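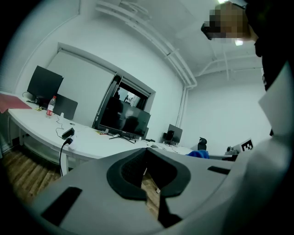

Hand-held gripper in light grey, with a person in dark clothing standing by

Penow Members' Forum > Awards and Recognition > Nomination rules for the Bravley Medal

Moderator_SP
Members are advised that the nomination rules for the Bravley Medal, given each year for service to defence logistics and supply, have been revised. Nominations open in May. Each must now carry the signatures of 2 supporting members, and the written statement has been extended from one page to three. Self-nomination remains closed. Comments are invited in this thread and will be passed to the awards panel.
Syafiqah Pangaribuan, Awards Secretary

depot_hand
Thank you for the notice. May I ask whether the supporting members must come from outside the nominee's own employer? The old wording said "independent", which was read in different ways at Zamedbridge and at Manurung.

Moderator_SP
One of them must. The other may be a colleague or line manager. The word "independent" has been removed from paragraph 8.

quartermaster_ret
I wish to record an objection to the longer statement. Those best placed to nominate are often serving, with little time for writing. A single page was enough to say what a person had done and for whom. I sat on the panel for three years and do not recall a case in which we wanted more paper.

northgate_stores
With respect to the previous poster, I take the other view. My section put forward a warehouse supervisor last year, and the one-page limit obliged us to leave out her work on the spares backlog altogether. The panel's reply said that the case was "thin". Three pages would have allowed us to set it out properly.

quartermaster_ret
I accept that the case was hard on your nominee. A limit of two pages might meet both concerns. My worry is that firms with a communications office will fill all three, and a corporal writing on a Saturday evening will not.

depot_hand
I would support two pages. Could the panel also say whether photographs and annexes count towards the limit?

Moderator_SP
Annexes are not accepted. Citations from earlier awards may be listed by title only, and that list falls outside the page limit. The statement may be shorter than three pages, and the guidance note will say so. I shall put the proposal for two pages to the panel.

northgate_stores
Noted. Will a nomination that failed last year need to be written afresh?

Moderator_SP
It may be sent in again with a new statement. The supporting signatures must also be new — those given under the old rules cannot be carried over.

quartermaster_ret
My objection stands, but I am grateful for the reply and for its being taken to the panel.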